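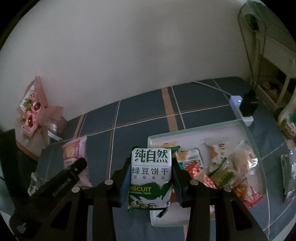 How to Put Together a Snack Swap Box (and Have a Great Time Doing It)

By Killian Fleury

I have been swapping snack boxes with friends in other cities for years now, and I still get excited every time I spread everything out on the table and start picking. You get to shop, you get to nibble, and at the end there's a parcel with somebody's name on it! My favorite boxes are built around individually wrapped cookies and cakes from the Chinese grocery, so those are the ones I'll talk about, but the method works for any little packets you can find.

What you need

A sturdy cardboard box, shoebox size or a bit smaller
Tissue paper or plain packing paper
Small wrapped snacks, a mix of crisp and soft
Index cards and a pen
Packing tape
A table you can cover with a cloth and leave messy for an evening

Step 1: Shop for single packets

Look for the bins or the big family bags where every piece has its own wrapper. You want sealed packets, because they keep well and your friend can open one without committing to a whole sleeve. I go in with a rough plan (something crunchy, something creamy, something with a flavor my friend has never tried) and then I let the shelves talk me out of half of it.

Mung bean cookies are a wonderful place to start. If you see 绿豆饼干 on a packet, that's mung bean cookie, and 豆味香浓 underneath is promising you a rich bean flavor. They are gentle and a little nutty, lovely with tea, and people who say they don't like beans in dessert tend to come around by the second one.

Step 2: Sort on a cloth

Tip everything out and make piles. I like a dark tablecloth for this, the wrappers really pop against it and you can see right away if you've gone overboard on one color. Crisp things go on one side and soft things on the other. Anything with a loose seal or a tear goes in your own snack drawer, so pick up each packet by its edges and take a quick look at the crimped ends, top and bottom.

Step 3: Read the wrappers

Don't skip this part, it's half the fun. Check both sides of the packet for dates, ingredients and anything your friend can't eat. On single pieces the full ingredient list is sometimes only on the outer bag, so snap a picture of that bag before you throw it out! Printed codes can be confusing too. A long string of numbers may be a production date with a batch mark on the end, and the shelf life may be written somewhere else entirely. When I can't work it out, I ask at the store.

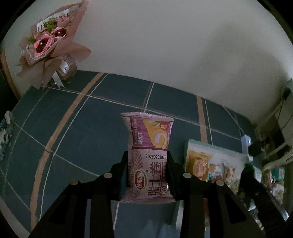 Swiss rolls (瑞士卷 on the label) are my pick for the soft pile. Daliyuan is an easy one to spot, you'll see 达利园 in an oval, and a strawberry on the wrapper makes any box look more cheerful. They're squishy, though, so they need a bit of thought when it comes to packing.

Step 4: Write your cards

One index card per kind of snack. I write the name the way it appears on the wrapper, copy the characters as neatly as I can, and add what it is in English. Then a line about how to eat it: "good with black tea," "try it cold from the fridge," "save this one for last." My handwriting is terrible and people keep the cards anyway.

Step 5: Pack the box

Crumple some paper and line the bottom. Crisp cookies stand upright along the walls, side by side like books, with a strip of folded paper between the rows. Soft cakes go in the middle on top of a second layer of paper, lying flat, and nothing heavy ever goes over them. Tuck the cards down one side. Fill every gap with more tissue, close the lid, and give the whole thing a gentle shake. If you hear sliding, open it up and add paper.

My usual box takes 19 packets with room for the cards. Yours might take more, it all depends on how many cakes you can't resist.

Step 6: Tape and send

Tape the bottom seam twice and the top once. I give myself 40 minutes from the first pile to the last strip of tape, and that includes a tea break. Chocolate coatings don't travel well in hot weather, so I hold those back for my October box and stick to plain cookies and bean fillings over the summer.

A few extras

Leave a little space on top for a handwritten note. If you're sending to a family, double up on the favorites so there's no fighting. And buy a couple of each kind for yourself, so you can call your friend and open the same packet together!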